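Newsletter > Workshop and Interiors > Surface Notes

Pale surfaces, dark wood: specifying finishes for the Fothergill refit

Randley has issued the finish schedule for the shared rooms at Fothergill. The schedule covers 44 items, 41 of which are existing pieces to be kept. Members who use the rooms should read the section on contact points before the work starts in January. 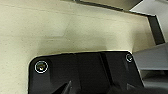
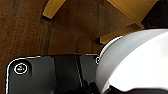

Contrast between adjoining surfaces governs most of the choices in the schedule. A matte finish is required on all large horizontal areas, and gloss is limited to trim. Light timber is retained wherever it will be used with a dark wood surface, as with the honey-yellow pieces against the reddish brown grain, where the square-cut end of a bar can be read at a glance. The cream surface is harder to work with. Pale matte areas take on a yellow tint under warm lamps, and a color match made under one lamp will not hold under another. Samples are therefore to be checked under the room lighting and again in daylight.

Contact points are treated separately. Any chair or stool with square-cut legs is to be fitted with felt pads, 2 mm thick, trimmed flush with the end of the leg. Adhesive pads are acceptable on sealed timber only. Nail-on pads are excluded because the heads work through and score the finish.

Cleaning follows the Nirkholm sheet: a damp cloth, neutral soap, and a dry wipe along the grain. Abrasive pads are not to be used on matte surfaces, as they leave polished patches that cannot be corrected without refinishing the full panel.

Koremance will supply the pads in packs of 100. Requests for extra packs should quote the item number from the schedule.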